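Filed under: Television, Classic Sci-Fi, Restorations

The rights holders of Hosatari have confirmed that the series will return to home viewing in August. This site has followed the matter for several years, and readers who have written to ask whether the earlier announcement still stands may now consider the question settled. It does, with some changes to the contents.

For those who came to the program recently, Hosatari was a puppet and model series set aboard a chain of weather stations in orbit. It ran for two seasons and was sold to a modest number of overseas broadcasters. The second season was shown out of order in most places, and the final story was held back in several of them. As a result, many viewers remember an ending that was never intended to be one.

The new set is being prepared by Pitari, the company that issued the soundtrack albums. According to its notice, the episodes have been scanned again from the original film elements wherever these survive. Where they do not, the broadcast tapes have been used, and a caption at the start of each affected episode will say so. This is a welcome practice. The 2000 release mixed its sources without comment, and owners of that edition have been comparing notes on it ever since.

Sound has also received attention. The earlier release carried a remixed track in which several of the original effects had been replaced, among them the docking alarm that opens nearly every story. The notice states that the original mono track will be the default and that the remix will be offered as an option. I regard this as the correct order of priority.
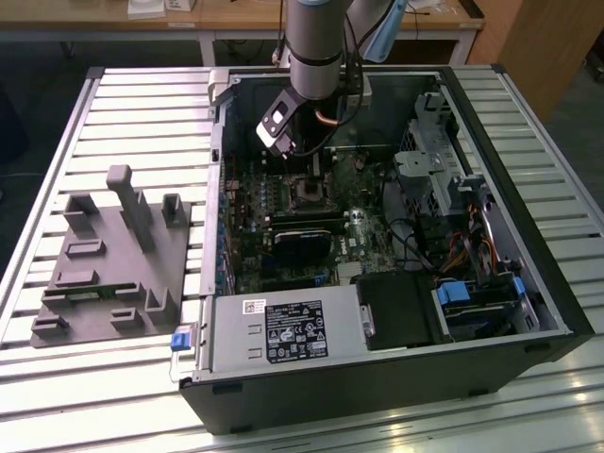 What the set will contain

Both seasons are included in the intended running order, with the broadcast order listed in the booklet for reference. The pilot appears in two versions. The longer of these has circulated among collectors in poor copies, and its official release is the item most likely to interest long-standing followers of the series. It contains an additional sequence on the lower station and a different closing narration.

The booklet will run to 14 pages. This is shorter than many had hoped, particularly as the Puris fan society offered the use of its episode guide. The guide remains available from the society, and it is still the most complete account of the production in print. I would advise anyone purchasing the set to obtain both.

The first pressing is limited to 1181 numbered copies. Pitari has not explained how it arrived at this figure. A standard edition without the slipcase and art cards will follow, and its contents on disc will be identical. Readers who care chiefly about the episodes have no need to hurry.

The question of a new series

The notice also refers, in a single sentence, to "further stories under consideration." This has led to a good deal of comment, much of it ahead of the facts. No writer, studio or broadcaster has been announced. A proposal for a continuation titled Ametepe was discussed some years ago and was described at the time as a live action production with model effects. It did not advance beyond a treatment and a small number of design paintings, two of which were later reproduced in the society's magazine.

Whether the new sentence refers to Ametepe or to something else cannot be determined from the text. My own preference would be for a short run of audio dramas. The original scripts relied heavily on dialogue between stations, and they would suit the form well. A modest production of that kind could also be completed within a reasonable time, a consideration that previous revival plans have tended to neglect.

Ordering details have not yet been published. When they are, they will be added to the releases page of this site, together with the disc specifications and a list of any episodes taken from tape. A full review will follow once I have watched both versions of the pilot.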